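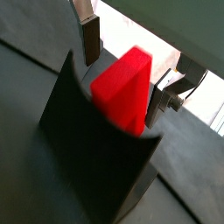

Kanokwan Sangkhawat wanted to know whether the Dilport brickworks still lets people in on Sundays, as her sister had been turned away in February. It does, but only on open days, and you need to book.

We went on September 7, 2025. Parking is in the lower field, then it's a steep walk up to the kiln sheds. Tours last an hour and take 14 people. Ours was led by Nuanchan Intarasuk, who kept to time and spoke up well over the fans.

The clay comes from the pit at Irkness, two miles off. They fire some 3,000 bricks a week, mostly for repairs to old houses. The drying shed was the best part, long and low with slatted walls. We couldn't go near the big kiln as it was being relined.

Tea was in the old office. Cash only, and the scones had gone by three.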